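**Pluron opens its Brasov automation hall to visitors on Thursday**

BRASOV, February. Pluron will hold an open day for customers and technical schools, with demonstrations built around an electrical control cabinet for automated equipment. Places are limited to 42. 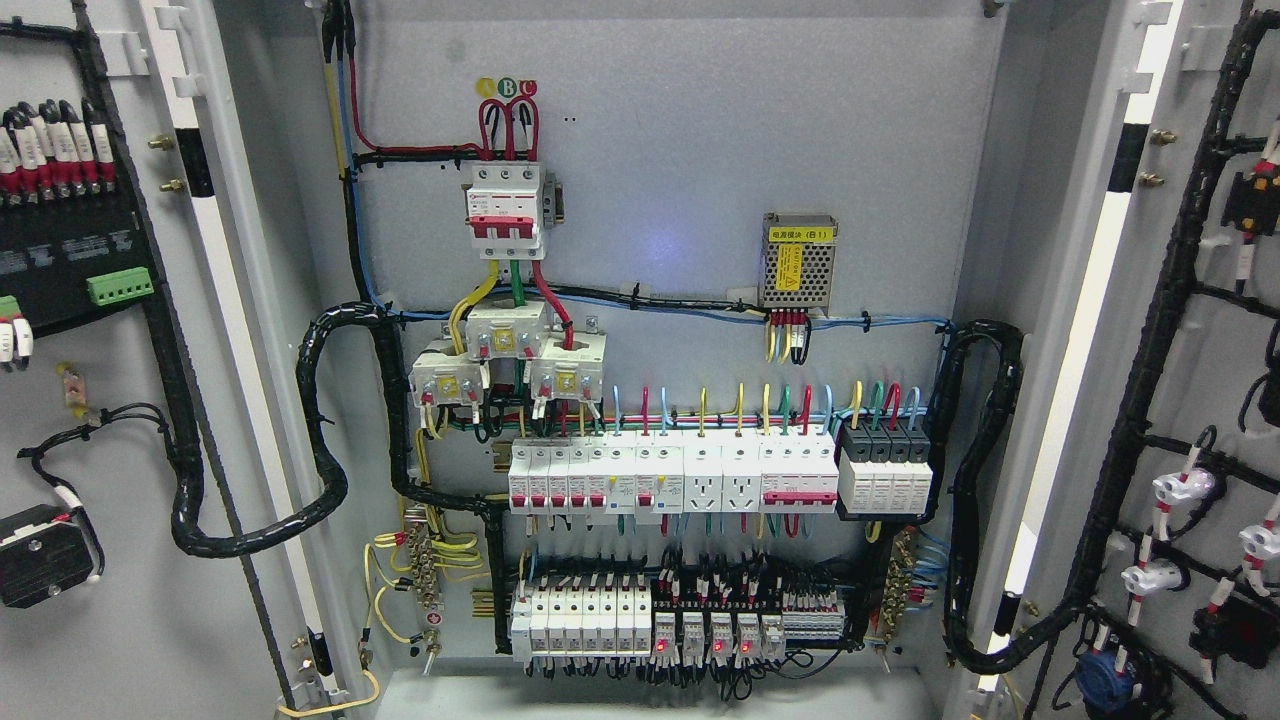
**Do visitors need an electrical background?**
Anyone over 16 can attend, and the talks are given in everyday language.

Lerato Du Plessis, who runs the hall, will lead four sessions on breakers, relays and door controls. "People ask to see the wiring, so we start there," she said. Van Wyk will host the afternoon talk in Room 31.

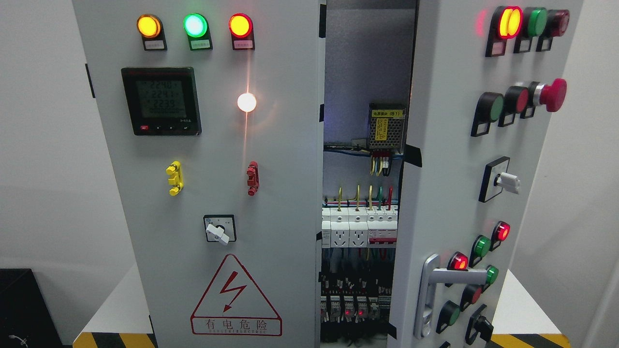 *Control cabinet with pilot lights and an emergency stop on its doors.*

Doors open at 9 a.m. Register at the Pluron front desk.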